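How to Read the Lab Report for a CBD Oil

Most sellers of CBD oil post a lab report for each batch, usually called a certificate of analysis. It can be a single page or a dozen, and the parts that matter take a few minutes to check. You need the bottle, the report, and a calculator. 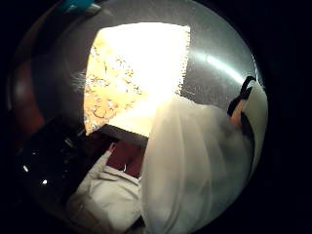 Kazimiera Borkowska
Staff writer, hemp and herbal products

Step 1: Match the batch number

Find the batch or lot number on the bottle. It is often stamped on the bottom or printed sideways next to the expiration date. The same number should be on the report. If the report carries a different number, it tells you about somebody else's bottle. Write to the seller and ask for the right one. Rostero and Cergate both put a code on the box that opens the report for that batch, but check the number anyway. Old codes sometimes point to old reports.

Step 2: See who did the testing

The name and address of the lab should be at the top of the first page. Look for an outside lab and an accreditation number you can look up. An in-house test is better than no test, but it should be labeled as one.

Check the date the sample was received too. Cannabinoids break down slowly with light and heat, so an old report on a fresh bottle is a reason to ask questions.

Step 3: Compare the CBD figure with the label

The potency table lists each cannabinoid on its own line. Go to the line marked CBD and leave the total for later. Results may be given as a percentage, as mg per g, or as mg per ml. If yours is in mg per ml, multiply by the size of the bottle.

One 30 ml bottle I checked said 2,000 mg in large type on the front. The report gave 1,084 mg of CBD for the whole bottle. The larger number was for "hemp extract," and the small print on the back did say so. A second bottle, from Hondell, came in at 94 percent of the CBD on its label, close enough for me.

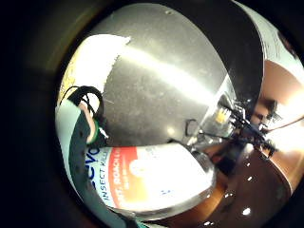
Makowska wrote in to say that mg per g and mg per ml should never be swapped, as oil weighs less than water and the result will come out too high. She multiplies by the density first, if the report gives it, and emails the lab if it doesn't.

Step 4: Read the THC line

Look for delta-9 THC and THCA. THCA turns into THC when heated, so many reports add the two together as "total THC." ND means not detected, and LOQ is the smallest amount the lab can measure reliably. Neither one means zero - if you are tested for work, keep that in mind.

Step 5: Check the contaminant pages

There should be separate results for pesticides, heavy metals, leftover solvents, and microbes. Each line has a limit and a result, and most labs add a pass or fail. If a panel is missing, it may not have been ordered. Ask. 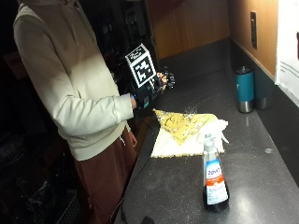 At the countertop, gray hard surface

Step 6: Save a copy

Download the report and put the batch number in the file name. Sellers tend to take reports down once a batch is sold out, and you may want to compare it with your next bottle.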